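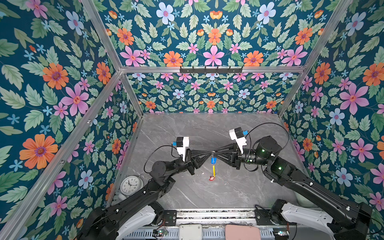 Izzati Hidayat preguntó por correo si en la jornada de puertas abiertas se puede traer una pieza propia o si solo se trabaja con las nuestras. Añadía que, en otras visitas a fabricantes, le habían enseñado siempre la misma pieza cuadrada y que de eso no había sacado nada para su taller.

Se puede traer. La célula bimanual Pesau se enseña con objetos pequeños y corrientes, y en cada turno se reserva un rato para lo que aporten los visitantes. Las condiciones están más abajo, en «Piezas de los visitantes».

## Célula bimanual Pesau

Pesau es una célula de sobremesa con dos brazos enfrentados a una misma zona de trabajo. Los dos van fijados a un raíl de aluminio común, de modo que la distancia entre bases no cambia al mover el conjunto. Cada brazo termina en una pinza paralela de dos dedos y lleva una cámara en la muñeca. El cerramiento es de perfil de aluminio y los paneles interiores se pueden revestir con el material que elija el cliente.

Está pensada para tareas que con un solo brazo salen mal: pasar un objeto de una pinza a otra, sujetar con una mano mientras la otra tira, presentar una pieza pequeña a la altura adecuada. No es una célula para cargas. Quien necesite mover cajas debe mirar la serie Grivside.

### Datos básicos

| Concepto | Valor |
|---|---|
| Referencia | 3201 |
| Brazos | 2, montados sobre raíl común |
| Pinzas | Paralelas, dedos afilados intercambiables |
| Cámaras de muñeca | 1 por brazo |
| Ancho útil de mesa | 700 mm |
| Plazo de entrega | 5 semanas |
| Garantía | 3 años |

Los dedos se cambian con una llave Allen, sin desmontar la pinza. Los de serie son largos y terminan en punta, lo que va bien con correas, anillas y plásticos finos, y bastante peor con superficies curvas y lisas. Para estas últimas hay un juego con almohadilla que se pide aparte.

## La demostración de agosto

La próxima jornada es en agosto, en la nave de Nirndale. Hay un turno a las 10:00 y otro a las 16:00. El contenido es el mismo en los dos.

El turno empieza con la célula parada y el cerramiento abierto, para ver el cableado y las placas de montaje. Jinlong Hao explica el recorrido de los cables de las cámaras, que es lo que más dudas da en la instalación: si se dejan cortos, tiran de la muñeca en los giros; si se dejan largos, acaban entrando en la imagen. Después se cierra y se trabaja con las dos pinzas a la vez, primero despacio y luego a velocidad normal.
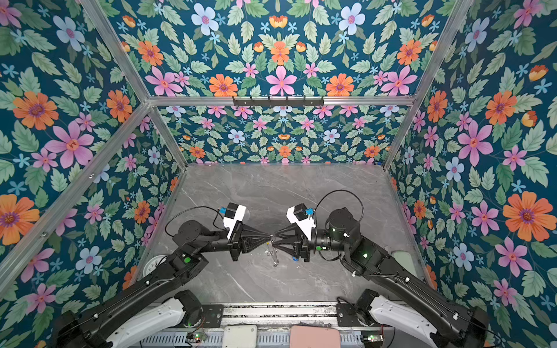 La parte de manipulación se repite varias veces con el mismo objeto y cambiando la posición de partida. Se repite también cuando falla. Si una pieza se cae, el operador la recoloca y se vuelve a empezar; no se corta el turno ni se pasa a otra cosa. Waltraud Zaugg anota los fallos en una hoja que queda a la vista y que se puede fotografiar al final.

### Piezas de los visitantes

- Que quepan en una mano y no tengan filo.
- Nada de líquidos, polvos ni baterías sueltas.
- Mejor dos unidades iguales que una sola —alguna puede acabar rayada.
- Hay que dejarlas en recepción antes de empezar el turno.

Los objetos blandos o colgantes se admiten. Los transparentes también, pero conviene avisar al reservar para ajustar antes la iluminación.

### Lo que no se enseña

La programación no entra en la jornada. Para eso está el curso de Haslinger, que se contrata por separado y que imparte Engelbert Gisler. Tampoco se dan precios durante la visita; la oferta se envía por escrito, con la configuración concreta de cada taller.

## Reserva

Las plazas se piden a Ottilie Bühler desde el formulario de contacto, indicando turno, número de asistentes y, si se trae pieza, material y medidas. La confirmación llega por correo con el plano de acceso. El aparcamiento de la nave es pequeño y se llena pronto por la mañana; por la tarde suele haber sitio.

Los pedidos de la referencia 3201 incluyen raíl, placas de montaje, los dos brazos con sus pinzas y las cámaras de muñeca. El cerramiento se presupuesta aparte —hay clientes que ya tienen uno— y se sirve desmontado.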